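I got to Bindmont twenty minutes early, which turned out to be pointless because Rok Kneževič was already there, sitting on the low wall outside the clubhouse eating a pear. He waved the core at me by way of hello. If you've followed Bindgate rugby at all over the past few seasons you'll know the name, and if you've ever stood near the touchline you'll know the voice. He's been their fly-half for six years. At the end of April he signed with Irkano, two divisions up and a four-hour drive away, and people in town are still a little sore over it.

"My neighbor didn't talk to me for a week," he says. "Then he brought me tomatoes, so I think we are fine."

We went inside because the wind was getting into my recorder. I'd planned to start with the transfer, but he wanted to talk about kicking first, so we talked about kicking. He changed his run-up last winter, from five steps to four, and it drove him nuts for two months. He'd miss from right in front of the posts in practice and then walk home rather than take the bus with the others.

"The fifth step was doing nothing for me. It was just a habit, like when you check the stove twice," he says. "But you take it away and your whole body is asking, where is it? Where is my step?"

It came back, obviously. He finished the season as the league's second-best kicker and scored the 1,000th point of his Bindgate career in a wet, ugly home game against Tomić that I remember mostly for the mud. He remembers the conversion. Left side, almost on the touchline, ball wobbling on the tee. The gate that afternoon was 1,596, the best of the season, and he knows the number by heart. I asked him how come.

"Because the next week it was 1,532 and the coach told me I had already lost sixty-four fans."

I should say that Rok's English is excellent and he claims it's terrible. He moved over as a 22-year-old with one bag and a short-term contract, and he learned most of it in the Bindgate locker room, so there are some words in there I can't print. He's 31 now, after a couple of seasons bouncing between smaller clubs before Bindgate took him on. A lot of fly-halves start thinking about coaching badges at that age. He's going the other direction.

"I had one offer to play and coach, here, in this club, and it was a good offer," he says. "I thought about it for a long time. I made my wife listen to me think about it. And then she said, you know, if you coach you will stand there on the side with your jacket on, and you will be so angry. So that was the decision."
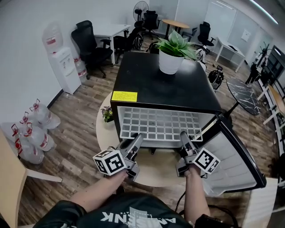
A mini fridge with a potted plant on top.

So why Irkano, and why now? They'd asked before, he tells me, two years ago, when he had a knee that was held together with tape and good intentions. He turned them down without telling anyone except his dad. This time the call came on a morning when he was stuck in traffic, and he said yes before he'd found a place to pull over. The contract is one season with an option for another. He wouldn't tell me the money and I did ask twice.

"It's more than here. It's less than people in the bakery think it is."

The part he's nervous about is the pace. Irkano play fast and wide, and they've got a pack that wins a lot of clean ball, so the ten gets his hands on it early and often. At Bindgate, he says, he had more time and fewer options. He's been watching their games back on his laptop with the sound off, pausing every time the ball comes out, and trying to call the play before it happens. I asked how he was doing at it.

"Bad! Very bad. But better than in the first week."

There's also the small matter of who he's competing with. Irkano's regular starter is nine years younger and played nearly every minute last season. Rok has met him once, at a dinner, and liked him a lot, and found that annoying. Nobody has promised him a starting jersey. He figures he'll get cup games early on and come off the bench for the rest, and after that it's up to him. I said that sounded pretty relaxed for a guy who once kicked a water bottle over the stand. He laughed so hard at that he had to put his coffee down – apparently the bottle was never found.

His last game for Bindgate was the one that got me, and I've covered a lot of last games. They were well ahead with ten minutes to go and he got pulled off so the crowd could clap him. He hated it. He wanted the ten minutes. He did the walk, shook the hands, sat down, and then played the rest of the match from the bench by yelling.

"I told the young one, kick it long, kick it long. He ran it. He scored," he says. "Okay. So they don't need me."

He trains twice a day at the moment, on his own in the mornings and with a couple of the Bindgate backs later on, and he finishes every session with 70 kicks at goal. If he misses the last one he starts a new set. His record for going home late is a quarter past nine at night, with the car headlights on so he could see the posts.

Preseason with Irkano starts in July. The family will stay put until school's out and then follow him down, and the dog goes with whoever has more room in the car. I asked if he'd ever come back here to finish up, one more year in the old shirt, and he went quiet for a bit – quiet for him, anyway.

"Ask me when I'm 35," he says. "And ask my knee. Ask the knee first."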